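Merrick tabletop pushing kit, notes after two months

I bought the Merrick kit in April to replace a setup I had built myself and was tired of maintaining. The old one was a plywood sheet on a folding table with a pusher made from a broom handle. It worked, but every time I moved the table I lost a day to recalibration. Merrick sells a work surface, a set of blocks, a pusher rod, and a software package that is supposed to talk to most small arms. I already had the arm. What follows is what I would have wanted to read before ordering.

What comes in the box

The kit ships in two cartons. The heavier one has the board and the hardware bag. The other has the rod, its flange adapter, the blocks, and a printed sheet with a download address. No USB stick, no manual beyond the sheet. The manual is online and runs to 84 pages, of which I needed maybe the first third. The rest covers arms I don't own.

The pegboard base is not included. Merrick assumes you have one, or will buy one from Lullden, whose hole spacing matches the board's fasteners. I had Lullden panels already. If you have a different base you will be drilling.

Setup

Mounting the board took less than an hour. Tighten the fasteners in stages. If you run one corner down fully before starting the others, the board lifts slightly at the opposite end, and the rod will find that spot later. I had to back everything off once and start over.

The rod adapter was the slow part. The supplied flange has a shallow register that did not seat fully on my wrist plate. I cleaned up the edge with a file and it went in. Support told me this was a known problem on older wrist plates and sent a shim, which I have not used.

Calibration is a touch-off routine. You drive the rod tip to a series of points on the board, confirm each one, and the software fits a plane. My residuals were under 2 mm at every point, good enough for pushing. I would not use this routine for anything that needs insertion or grasping, and Merrick does not claim you should.

The task set

The software comes with a list of rearrangement tasks given as short text commands: separate two blocks, group by color, move one piece next to another, put a piece in a corner. You can write your own. The command file is plain text, one per line, and the parser ignores anything after a pound sign. I added my own list on the second evening and it loaded without complaint.

Most of my running has been on the grouping tasks. The policy that comes with the kit was trained by Merrick on their own boards, and I ran it unchanged before trying any tuning. I used 50 trials per task, resetting by hand between trials.
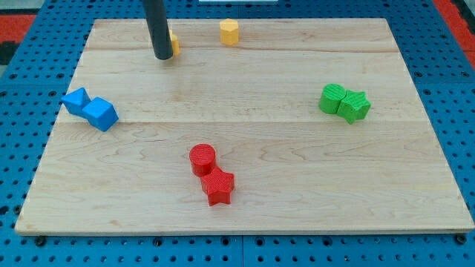 Cylinders are harder than they look. A flat face gives the rod something to settle against, and small errors in approach angle get absorbed. On a cylinder any offset from the center line becomes a sideways push, and the correction usually comes a little late. The stars have the opposite problem. If the rod lands between two points the piece tracks very well, and if it lands on a point the piece spins in place while the rod slides past. The stock policy does not seem to know the difference. It picks the approach from the centroid and goes.

The other repeatable failure is occlusion. With the camera facing the arm, the rod covers whatever is directly behind it, and a block that disappears for a second or two comes back in the tracker with a new ID. The planner then treats it as a new object and starts over. Merrick suggests raising the camera. I raised it as far as my mast allows and the problem became less frequent, but it is still there. A second camera would fix it. The software supports one, though the sync option is buried in a config file and mentioned once in the manual, in a footnote.

Speed

The default speed cap is conservative. You can raise it, and I did, in steps. At the higher settings the rod starts to overrun at the end of a push, and the block coasts a short distance after contact ends. On a smooth wood surface that coast is enough to undo a placement. I went back to one notch above default and have left it there.

Cycle time on a grouping task at that setting depends almost entirely on how many times the policy has to go around a block to get to its far side. Those detours are wide. There is a clearance parameter for this, and cutting it a little saved more time than any speed change. Cut it too far and the rod clips things on the way by.

Wear

The blocks are 3D printed, with the usual layer texture. I have seen no chipping so far. The rod tip has held up. The board has picked up a few faint scuffs that you can only find with a flashlight held low.

Compared to Drarkov

I borrowed the Drarkov kit for a while last year, so I can make a limited comparison. Drarkov gives you a better camera mount and a much better manual. Its blocks are heavier and stay where you leave them. Its software is locked to their controller, and that ruled it out for me. Merrick's package is rougher but every layer of it is readable, and when something misbehaves you can open the file and see why. I have patched the tracker myself to hold an ID through short dropouts. The patch is 5 lines and I have sent it to them.

Sovcombe resells the Merrick kit with a year of phone support added. I bought direct and used email. Replies came by the next morning, and the person on the other end had clearly run the hardware.

Who should buy it

If you already have an arm and want a known surface with known objects for pushing work, it is a reasonable purchase. If you want grasping, look elsewhere, as nothing in the kit is set up for it. If you don't have a base panel, add that cost before comparing prices.

Still on my list: the two-camera configuration, a longer run on the corner tasks, and a retrained policy that takes block shape into account when choosing a contact point. I have the logs for the last one and have started labeling them — slowly. I will post the tracker patch separately once I have cleaned out the debug prints.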